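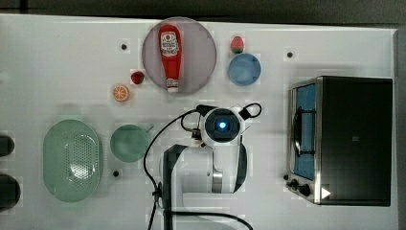 Tamside to accept squeeze bottles in curbside carts, caps on

Saturday, February 14, 2026
By Phong Đinh

Print | E-mail this story

Plastic squeeze bottles used for ketchup, mustard, mayonnaise and similar products can go into curbside recycling carts in Tamside starting with the next collection cycle, the city's solid waste division said. The change ends a restriction that had kept most condiment packaging in the trash stream.

Bottles must be empty and have the cap closed. Residents are asked to rinse them once with cold water. Labels can stay on. Glass condiment bottles are not affected and still go in the glass container at the drop-off yard.

The old rule had two grounds. Residue left in the bottles raised the moisture content of the baled material, and the sorting line could not reliably separate bottles with a barrier layer from those made of a single resin. Some squeeze bottles contain a thin inner layer that slows the passage of oxygen and keeps the sauce from darkening. In small amounts the layer can be tolerated by a reprocessor. Above a set limit, it clouds the finished pellet.

A new optical unit was put into service in December at the transfer station operated by Pivar, the city's sorting contractor. It reads the resin type through most printed labels and ejects rejected items with compressed air. Full-length shrink sleeves remain a problem. Bottles wrapped from neck to base in a printed sleeve should have the sleeve torn off before they go in the cart.

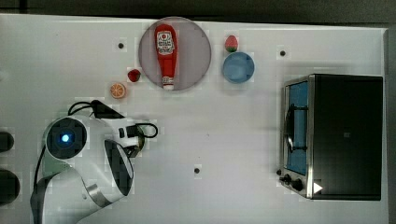 Photo: Tamside Solid Waste Division

Pivar ran a trial on 2,095 bottles collected from households on two routes. Of these, 522 were rejected, most of them for excess residue. The remainder were baled and shipped to Plinumia, a reprocessor that turns mixed bottle plastic into drainage pipe and plant trays. Plinumia set no surcharge on the trial bale, according to the division's report.

The residue figures varied with the shape of the bottle. Containers designed to stand on the cap drained more completely than those that stand on the base - the division recommends leaving the second type upside down overnight before rinsing. Thick sauces with a high sugar content were the hardest to remove. Hot water is not needed and dishwashers should not be used, as the heat can deform the bottle enough to jam the first screen.

Caps were the subject of most calls to the division during the trial. Loose caps are small enough to fall through the screen with broken glass and grit, and are then landfilled. A closed cap stays with the bottle as far as the reprocessor, where the two plastics are ground together and separated in a float tank. Silicone valves in the cap do not have to be removed.

Restaurants are covered by a separate schedule. Bùi, a noodle house on the east side that took part in the trial, discards almost 600 bottles a year and has been hauling them to the drop-off yard. Commercial accounts of that size may request a second cart at no charge. Single-serve packets are excluded for both households and businesses, as are pumps with a metal spring and pouches of any kind.

The division has printed 2,000 cart stickers with the revised list. They are available at the permit counter during normal hours. Carts containing unrinsed bottles will be tagged on the first occurrence and left unemptied on the second.

Print | E-mail this story

Comments (4)

millroad_dan
What about the honey bears? Same kind of plastic as far as I can tell.

K. Osterhaus
Three years of calling about caps and I got a different answer each time. Glad it's in writing.

tamside_renter
Our building has one shared cart. Who gets tagged if somebody on the third floor doesn't rinse?

millroad_dan
Called the counter. Honey bottles are OK if they're plastic. Same rule, rinse and close the lid.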